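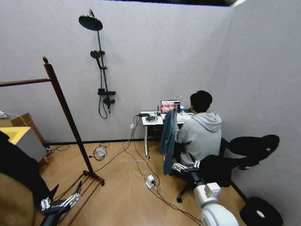
Arbeiten am Roboter: Hausregeln für den Übungsraum
Stand: 16.11.2021
Zusammengestellt von Anouk Bakker und Dirk Van Hecke

Die Hausregeln gelten für alle, die bei Kavlow mit zweiarmigen Robotern in den Wohnkulissen arbeiten, auch für Gäste von Bellska. Die lange Fassung liegt im Ordner »Betrieb« und ist verbindlich. Auf dieser Seite stehen die Punkte, nach denen am häufigsten gefragt wird. Die Bilder zeigen die Arbeit im Raum.

Vor dem Einschalten

Wer den Roboter einschaltet, meldet sich im Schichtbuch an und nennt laut seinen Namen. Der Not-Halt wird zu Beginn jeder Schicht einmal ausgelöst und wieder freigegeben. Das Ergebnis kommt ins Buch, auch wenn alles in Ordnung war. Ohne diesen Eintrag wird nicht gefahren.

Die Bedienperson hält Sichtkontakt zu allen, die sich im Raum befinden. Verlässt sie ihren Platz, gehen die Arme vorher in Ruhestellung und die Antriebe werden gesperrt. Pause gilt nicht als gesperrt.

Personen im Arbeitsbereich

Am Schreibtisch sitzt man oft mit dem Rücken zum Roboter. Das ist zulässig, wenn die Person eingewiesen ist und vor jeder Bewegung angesprochen wird. Eine Antwort muss kommen. Kopfhörer sind im Raum nicht erlaubt, auch nicht auf einem Ohr.

Die Arme fahren in der Nähe von Personen höchstens im reduzierten Modus. Der Grenzwert liegt bei uns bei bis zu 30 Prozent der Nenngeschwindigkeit und wird von Annelies Smits eingestellt. Wer einen anderen Wert braucht, fragt vorher bei ihr an. Eigene Änderungen am Profil sind nicht gestattet. 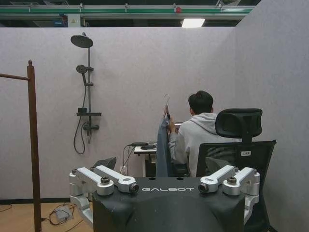

Kleidung und Bügel werden offen übergeben. Die Person hält das Teil so lange, bis die Bedienperson »habe« sagt, und lässt erst dann los. Bei Kleiderbügeln aus Metall zeigt der Haken nie in Richtung Gesicht. Weite Ärmel, Schals und lange Ketten bleiben draußen im Spind, Kapuzen werden nicht aufgesetzt.

Drehstühle mit Rollen dürfen benutzt werden. Während einer Übergabe bleibt der Stuhl stehen, wo er steht. Wer aufstehen will, sagt es an und wartet auf den Stillstand der Arme.

Kabel und Netzteile

Leitungen auf dem Boden sind der häufigste Eintrag in unserer Mängelliste. Ab sofort gilt:
Fahrwege werden vor dem Start abgegangen.
Steckdosenleisten gehören an die Wand oder unter den Tisch.
Netzteile ohne angeschlossenes Gerät werden ausgesteckt und weggeräumt.
Kabel, die liegen bleiben müssen, bekommen eine Kabelbrücke (Lager, Artikel 1169).

Sem Visser prüft die Räume jeden Dienstag und trägt Mängel mit Raumnummer ein. Zwei gleiche Einträge hintereinander führen dazu, dass der Raum bis zur Behebung gesperrt bleibt.

Nach der Schicht

Arme in Ruhestellung, Antriebe sperren, Hände auf eingeklemmte Fasern kontrollieren. Beinaheunfälle werden noch am selben Tag gemeldet, formlos reicht. Die Meldungen gehen an Tirta Subramaniam, Durchwahl 354. Namen werden in der Auswertung nicht genannt.

Die nächste Einweisung für neue Bedienpersonen findet im Raum Etine statt, Anmeldung über das Schichtbuch. Die Einweisungen vom September bleiben gültig.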